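Pre-purchase walk-through – bin sorting cell, second pair of arms
Filled in by: Xiaoyan Qiu
November, started 9:40

Comments go under each item. OK / FIX / HOLD.

1. Grippers – OK
Finger pads open evenly, no cracked links on either arm. Small scuff on one cover plate, cosmetic, leave it. Spare pad sets are 211 each from Skurer. Put two sets in the budget, we had none last time and lost a shift.

2. Fasteners and pivot screws – OK
All seated. Torque check not done yet, need the small driver back from Jeneo.

3. Cables – FIX
Want proper clips on every loop near a wrist. Cheap, no PO needed. Dont let this wait for the new arms.

4. Reach and overlap – HOLD
This one drives the whole purchase. Both arms work over the same bins and the grippers come in close to each other. Need the zone limits in writing before we order anything. Long quoted 2,066 for the software add-on, Nunard says its included in theirs. Get that on paper too.

Bins are yellow, red, cream, set on a diagonal against the wall. Red one had the two lidded containers in it when I checked, both grippers open. 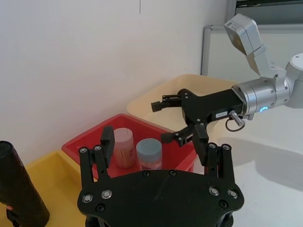

5. Bins and fixtures – FIX
No locating stops on my parts list. Add stops or a tray, 221 for the set. Same layout for the second cell so the programs carry over – ask before anyone changes bin sizes.

6. Wrist cameras – OK
Mounts tight by hand. Lens wipes go on the consumables line, not capital.

7. E-stops and guarding – HOLD
Tested both buttons, fine. Second cell needs its own circuit and that is not in either quote. Holding 3,000 for the electrician untill we get a real number.

8. Floor space – OK
Room for a second table if the shelf moves. Keep the walkway clear on the door side.

Sign-off: not yet. Items 4 and 7 have to close first. Re-check 3 and 5 on the same visit.
XQ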